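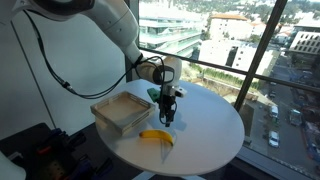

The test table at Calamstead, with the arm, a banana and the wooden tray.

Robot learns to put fruit away, asks for help less often

A robot arm in Calamstead has become noticeably better at moving a banana onto a tray, according to results released in December by the robotics lab at Stendico. The lab would like it known that this is harder than it sounds. The lab has 3157 recorded attempts to back that up.

The work concerns a training method called Deltari, which tries to solve an old annoyance in robot learning. An arm can be taught a task by having a person steer it through the motions many times over, and it will then copy them quite well until something is slightly different. Turn the banana around, move the tray a hand's width, let the sun come in at another angle, and the arm may close its fingers with great confidence on nothing at all.

The usual cure is more demonstrations. Deltari takes the cheaper route of collecting only the awkward ones. The arm works on its own until its control program becomes unsure what to do next, at which point it stops and a person takes over for the few seconds that matter. Those few seconds go into the training set. The parts the robot was already doing properly do not, which spares the machine from studying its own successes.

Stendico compared two versions of the same program. The first was trained on 501 full demonstrations. The second began with 223 and picked up the rest of its education from corrections. Both were then tested on a pick-and-place task with the tray and the fruit set down in positions neither version had practiced. The version trained on corrections finished the task more often and stopped for help less. It was also better at second tries, a skill the fully demonstrated version had little chance to pick up, its teachers having been too good at grasping the first time.

Bananas were chosen for their shape. A curved object can be gripped well across the middle and badly almost everywhere else, and it tends to swing when lifted near one end. They are also cheap, come in their own packaging and can be replaced at short notice. The paper has a short section on bruising, which was not used as a measure of success but was, the authors write, "difficult to ignore by the afternoon."

Daylight turned out to be a bigger problem than fruit. The test table is white and round and stands by a tall window, and the arm guides itself partly by camera. In the morning runs, shadows on the tabletop confused the first version often enough that the team considered blinds. They decided to leave the window as it was and let the corrections deal with it, a decision the paper calls "realistic" and which also saved the price of blinds.

There are limits. The results cover one arm, one table and 2 kinds of object, and the person giving the corrections was usually someone who had helped write the software. Whether a stranger would step in at the right moments is an open question. The program is also prone to asking for help when it doesn't need any - a fault the authors consider preferable to the other kind.

A second round of tests is planned at Brunton, where people from outside the lab will give the corrections and the tray will be swapped for a deeper one. The training data will be released once the recordings have been sorted and labeled. That job is being done by hand.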